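Stomwood open day, May – who went?

nusrat_w
Went to the Stomwood open day at Fliltthorpe. The two-handed robot was on a cloth-covered table with bottles, a yellow ball and a cola standing at the back.

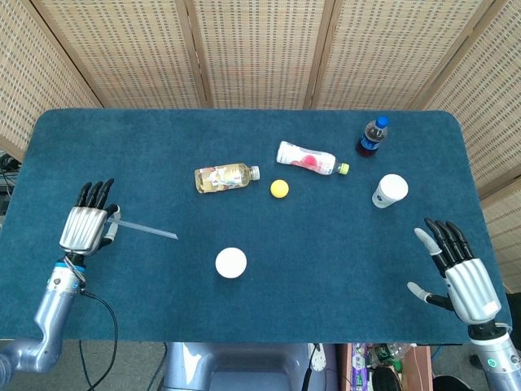
I queued from 2 pm and got 7 minutes at the front. Staff answered questions properly, which I liked.

LeonorB
I thought it was slow. My son lost interest. For a £6 ticket I wanted more than tabletop work.

nusrat_w
Slow is fair. But handling thin, clear things is hard for these machines, and paper cups are easy to crush.

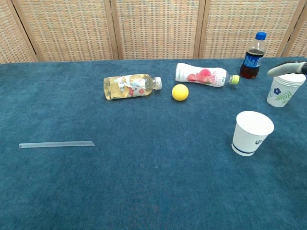
I'd still pay the £6 again. The talk upstairs was the weak part – too many slides.

hermine.a
Disagree about the talk, it was the only bit with any detail. Agree with Leonor on the price.

LeonorB
Is there another one at Flalludura?

hermine.a
Yes, same ticket. Parking is better there.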